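Grovutari Two-Arm Teaching Cell

Product page, revised 21 March 2018

The Grovutari cell is a complete table station for showing a robot a task by remote control. The operator sits at a separate desk and moves two small leader arms by hand. The two arms in the cell follow these movements, and the station records joint positions and camera pictures together. No programming is needed for making a demonstration.

We designed it for laboratories which want to teach work with small, flat things: cards, labels, paper holders. Such objects are difficult to grip, and a human hand on the leader arm finds the good angle much faster than a written script. 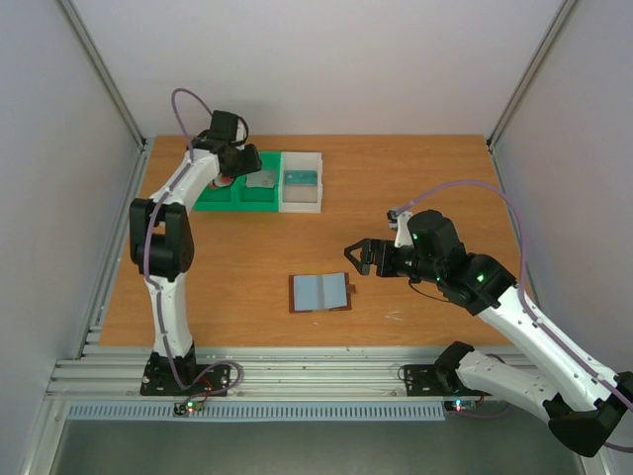 Every cell is delivered with the table mounted in its enclosure and the arms fixed to the front rails. Our technician Rostam Taheri checks each joint before packing. The customer connects power and network, then starts the Dudia recording software. The first demonstration is normally possible after 30 minutes.

Card sorting is the exercise we recommend to new operators. One arm works at the wallet, the other one works at the trays, and the operator learns to move both without looking at his own hands.
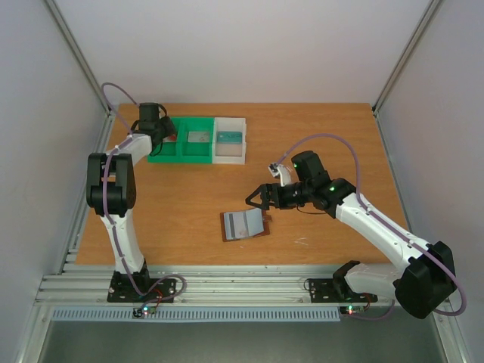 Card sorting exercise: open trays at the rear, card holder near the front.

What is included
Two follower arms with grippers
Two leader arms for the desk
Wrist cameras with cables
Dudia software, license for one computer
Printed manual, 32 pages

The wrist cameras are important for this kind of work. A view from above does not always show how the fingers hold a thin object, so please record the wrist view also, even if you think you will not use it. One station can store up to 971 demonstrations before the disk must be emptied.
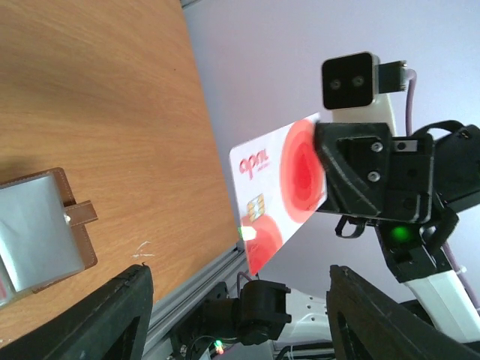 Wrist camera view: a bank-type card with chip in the gripper of the other arm.

Order number: 253
Spare gripper fingers and cable ties are sold separately.
Delivery from our Cidinley workshop. For the next training course, in September, please write to Negin Rashti.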